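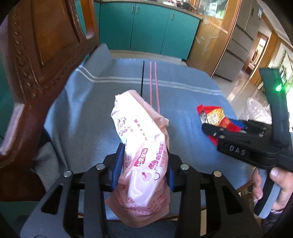

O limnígrafo de Prullwood registava o nível do rio com um atraso de dezassete minutos. Zulmira Pacheco demorou dois dias a convencer-se de que o atraso era do relógio e um terceiro a perceber que estava enganada.

O posto ficava na margem esquerda, a jusante da ponte, dentro de uma torre de betão com uma porta de ferro e uma escada interior de oito degraus. No fundo havia um poço de tranquilização ligado ao rio por um tubo horizontal. A água entrava pelo tubo, subia no poço até à cota do rio, levantava um flutuador, e o flutuador, por intermédio de um cabo e de um contrapeso, fazia girar uma roldana. A roldana deslocava uma pena sobre papel milimétrico. O instrumento era um Iyengar de tambor vertical, com corda para oito dias, e tinha sido revisto em Brekent antes do inverno.

Zulmira vinha de Brekent, da secção de hidrometria. Trazia a ficha do posto, uma sonda de fita, um cronómetro, duas penas de substituição e uma nota de serviço em que se pedia a verificação da discrepância entre Prullwood e Turkovville. Turkovville ficava a montante. Nas cheias, o pico devia aparecer primeiro num lado e depois no outro, com um intervalo que dependia do caudal e que as tabelas davam com razoável precisão. Em agosto, com o rio em estiagem, não havia cheias. Havia as descargas da barragem, que produziam um degrau limpo no registo, e o degrau chegava a Prullwood tarde demais.

O observador do posto era Milan Van Wijk. Tinha-lhe sido atribuída a casa ao lado da torre, com a obrigação de ler a escala duas vezes por dia, mudar o papel, dar corda ao relógio e assinar a folha. Recebeu-a à porta com a chave na mão.

– O relógio está certo – disse.

– A folha diz outra coisa.

– A folha diz o que a pena escreve.

Ela desceu a escada. Comparou o relógio do tambor com o cronómetro durante uma hora, leu a diferença, esperou outra hora, voltou a ler. O relógio adiantava quatro segundos por hora, dentro da tolerância. Deixou-o trabalhar durante a noite. De manhã, a diferença era a que se podia calcular a partir da tarde anterior. Anotou o valor na ficha e não o comentou com Van Wijk, que estava a ler a escala exterior, agachado, com a boina na mão para não lhe cair à água.

A segunda hipótese era o cabo. Um cabo que escorrega na roldana perde altura, mas perde-a de forma permanente, e o zero do instrumento coincidia com a escala ao milímetro. A terceira era o atrito da pena. Zulmira desmontou o braço, limpou o eixo, mudou a pena e equilibrou o conjunto com a massa de latão. A descarga da tarde chegou com dezassete minutos de atraso.

Sobrava o tubo. Um tubo parcialmente obstruído não altera o nível final do poço, só o tempo que o poço leva a alcançá-lo. O fenómeno está descrito em qualquer manual e corrige-se com uma limpeza. Ela escreveu «assoreamento do tubo de admissão» na ficha, a lápis.

– Limpei-o em julho – disse Van Wijk.

– Não consta.

– Consta no meu caderno.

O caderno era de capa preta e tinha uma linha por dia. Ela leu a linha de julho. Dizia que o tubo fora varrido com a haste de um extremo ao outro e que saíra pouca lama. Nas linhas seguintes vinham o nível da manhã, o nível da tarde e, numa terceira coluna sem título, um número de dois algarismos que não correspondia a nenhuma grandeza que ela conhecesse no posto. Na maior parte dos dias o número era 10. Nas últimas semanas subira para 17.

– O que é esta coluna?

– Minutos.

– Desde quando é que mede o atraso?

– Desde que cá estou.

Zulmira virou as páginas para trás. A coluna existia desde a primeira. O atraso de dez minutos tinha, portanto, a idade do caderno, e na secção ninguém dera por ele. As tabelas de propagação entre Turkovville e Prullwood tinham sido ajustadas aos registos, e os registos continham o atraso. Durante anos, o rio das tabelas correra um pouco mais devagar do que o outro. Quando o atraso aumentou, os sete minutos suplementares apareceram como erro e os dez primeiros continuaram a passar por rio.

Sentou-se no penúltimo degrau e refez a conta. Com o diâmetro do poço, o diâmetro do tubo e a altura do degrau de descarga, um tubo limpo daria um atraso inferior a um minuto. Para obter dez era preciso reduzir a secção a uma fração que a haste não deixaria passar. Para obter dezassete, menos ainda. Repetiu o cálculo com o coeficiente de descarga mais desfavorável que lhe pareceu defensável. A conclusão manteve-se.

– A haste passou mesmo de um extremo ao outro? – perguntou.

– Passou. Quer ver?

Viram. Van Wijk enroscou os quatro troços da haste e empurrou-a do poço para o rio. A ponta apareceu na água, do lado de fora, com um farrapo de alga. Ele puxou-a de volta, limpou-a com um trapo, desenroscou os troços e arrumou-os no suporte por ordem.

Na manhã seguinte ela pediu-lhe que lesse a escala exterior de minuto a minuto durante a descarga, enquanto ela lia a fita no poço. Acertaram os relógios. Van Wijk ficou na margem e gritava os valores pela porta aberta; ela escrevia os dele numa coluna e os dela noutra. O degrau entrou no rio às onze e vinte e dois. No poço, a água começou a subir às onze e vinte e dois. Subiram juntas, com uma diferença nunca superior a um centímetro, e pararam ao mesmo tempo.

Foi ver o tambor. A pena traçava uma linha horizontal. O flutuador tinha subido, o cabo tinha corrido, a roldana tinha girado; seguiu o movimento com o dedo, peça a peça, até ao eixo do braço, e o eixo tinha rodado também. A pena continuava na horizontal. Às onze e trinta e nove, sem que nada mudasse no mecanismo, a linha subiu.

Zulmira esperou pela descarga da tarde e observou a mesma sequência. Desta vez manteve os olhos no bico. Não houve salto nem deslizamento. Houve um traço horizontal e depois houve um traço ascendente, com a inclinação correta, e entre os dois o braço esteve numa posição que ela não conseguiu fixar, embora estivesse a olhar para ele. Escreveu a hora. Fechou a tampa do instrumento.

Van Wijk tinha feito sopa. Comeram na cozinha da casa, com a porta aberta para o lado do rio.

– O anterior também media – disse ele. – O que cá estava antes de mim. Deixou-me os cadernos dele. Começa em quatro.

– Quatro minutos.

– Quatro. Depois cinco, muito tempo em cinco. Quando ele saiu estava em nove.

– E não comunicou?

– Comunicou. Mandaram um técnico mudar a pena.

Ela perguntou se podia ver os cadernos. Eram noventa e quatro, em duas prateleiras, atrás de uma cortina. Ficou a lê-los até tarde, à luz do candeeiro da cozinha, e passou os valores para papel milimétrico. A curva era regular. Tinha a forma de um poço a encher-se por um tubo estreito, mas com o sinal trocado: cada vez mais depressa. Prolongou-a com a régua flexível até ao limite da folha e leu o valor. Depois colou outra folha e prolongou-a mais.

A certa altura, a uma distância que se podia indicar com a margem de erro habitual, o atraso passava a ser superior ao intervalo entre descargas. A partir daí o registo de Prullwood mostraria sempre a descarga anterior. Mais adiante mostraria a da véspera. Nenhuma dessas situações impedia a publicação dos dados. Bastava subtrair.

– O que é que vai pôr na ficha? – perguntou Van Wijk, da porta do quarto.

– Ainda não sei.

– O técnico pôs «pena».

O relatório de inspeção do posto de Prullwood, agosto de 2024, tem duas páginas. Na primeira constam o estado da torre, a aferição do zero, a marcha do relógio e a substituição da pena. Na segunda recomenda-se que o valor do atraso passe a ser registado pelo observador em coluna própria, com título, e que as tabelas de propagação sejam recalculadas com os valores assim obtidos. No campo reservado à causa provável, a palavra «assoreamento» foi apagada com borracha. Ainda se lê. Por cima não foi escrito nada.

Zulmira Pacheco entregou o relatório em Brekent e pediu, por impresso separado, a consulta dos cadernos de Turkovville. Responderam-lhe que em Turkovville não se usavam cadernos, visto que o instrumento funcionava bem. Pediu então a transferência para o serviço de campo. Enquanto esperava pelo despacho, recebeu uma carta de Van Wijk com a leitura da escala, a leitura do tambor e, na terceira coluna, agora intitulada, o número dezoito.

A carta trazia a data do dia seguinte. Ela conferiu o carimbo, que estava certo, e arquivou-a pela data do carimbo.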